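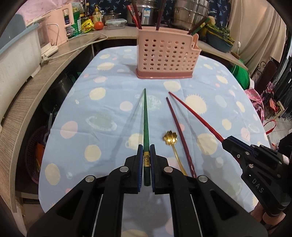 I could switch it on with my winter gloves and I did not need to read anything first, only the bag is too tight for my taste, one buyer wrote to us after the first month with the lamp.

Plorkus Roadside Warning Lamp
Made by Indska
Article number 2985
In stock, sold in pairs and as a single lamp

Product information

The Plorkus is a flashing warning lamp for drivers who must stop at a place where it is not safe to stop. It stands on the road behind the car or holds by its magnet on the steel of the body. It gives an amber light in all directions, so a driver who comes from a side road or around a curve can notice it as well as the driver who comes straight from behind.

The lamp is an addition to your warning triangle and does not replace it. In many places the law still asks for a triangle, and the rules for flashing lamps are different from one country to another. Please check what is valid where you drive before you order. We cannot answer legal questions by telephone.

We sell the Plorkus mostly to families with an older car, to small delivery firms and to driving schools. It is also good for people who pull a trailer, where the rear lights of the car can be hidden behind the load and the hazard lights of the trailer are sometimes weak.

How it works

There is one large button on top. Press once for quick flashing, press again for slow flashing, and press a third time for steady light. To switch off, hold the button down until the light goes out. The lamp does not remember the last setting and always starts with quick flashing. We asked Indska for this, after customers told us that they took the lamp out in the dark and it came on in steady mode, which looks from a distance like an ordinary street light.

Slow flashing saves the battery. With a full battery the lamp works for 23 hours in this mode at room temperature. In quick flashing and in steady light the time is shorter, and in strong frost it is shorter again. If you keep the lamp in the car during winter, charge it more often than you think is necessary.

A small point of light beside the charging socket is green when the battery is good and red when it should be charged soon. During charging it blinks.

Where to put the lamp

Turn on the hazard lights and put on your reflective vest before you open the door. Get out on the side away from the traffic if this is possible. Carry the lamp already switched on and held at your side toward the traffic, so that you are visible while you walk. On a highway let your passengers wait behind the barrier, and do not go out to place the lamp if you cannot do it without walking in the lane. In this case put it on the roof by the magnet and call for help.

After a curve or the top of a hill, the lamp must stand before the curve or the hill and not after it. This is the mistake we hear about most often. A lamp which is seen only at the last moment does not give anybody time to brake.

The rubber ring at the bottom keeps the lamp from sliding on a normal road. On gravel or on snow press it down a little. It can be driven over by a passenger car at low speed, but please do not test this. The warranty does not cover it.

Technical details

Weight: 507 g with battery
Light: amber LED, visible from all sides
Modes: quick flashing, slow flashing, steady
Longest working time: 23 hours (slow flashing)
Battery: rechargeable, built in
Charging: USB-C
Housing: impact-resistant plastic with rubber ring
Fixing: magnet in the base
Protection: against rain and splashing water, not for use under water
Warranty: 2 years

What is in the box

The lamp, a charging cable, a storage bag with drawstring and a printed manual. A wall charger is not included. If you order the pair, you receive everything double except the manual.

About the bag: several customers found it too narrow, and we agree with them. Indska has prepared a wider one, and it comes with all lamps delivered from August. If you have the old bag and it makes trouble, write to us with your order number and we will send the new one without cost.

Care and storage

Wipe the lamp with a damp cloth and a little dish soap. Do not use gasoline or paint thinner, the cover becomes cloudy and the light is then weaker. Sand and small pieces of metal like to collect on the magnet and can scratch the paint of your car, so look at the base each time before you set it on the roof. On cars with an aluminum or plastic roof the magnet will not hold.

Keep the lamp where you can reach it from the driver's seat or the back seat. Many people put it in the trunk under the luggage, and when they travel for vacation they have to unload two suitcases at the side of the road to get it out. A door pocket is usually too small for the lamp, but the space under the front seat is enough in most cars.

Do not leave it on the dashboard in the sun. The battery does not like high heat, and a loose object of this weight can hurt somebody in hard braking.

Questions from customers

Can I change the battery by myself?
No. The housing is glued and it loses its protection against water when it is opened. Our workshop can change the battery for you, also after the warranty.

Will it flash together with a second lamp?
No, every lamp has its own rhythm. If you wish for lamps that flash one after another, look at the Fleury chain set — it is more expensive and needs a separate case, but for work on the road it is the better choice.

May I use it on a bicycle?
It is too heavy for this and there is no holder.

Does it disturb the driver when it stands on the roof?
From inside you can see some reflection on the hood at night. Do not drive with the lamp on the roof, even for a short distance.

Delivery and returns

Orders that reach Flosusano before noon leave our warehouse on the same working day. Lamps contain a battery and travel only by road, so delivery to islands takes longer. You can send the lamp back unused in its box, and the return label is on the back of the delivery note. For driving schools and firms who need a larger number we make a separate offer, please use the contact form and write the article number in the first line.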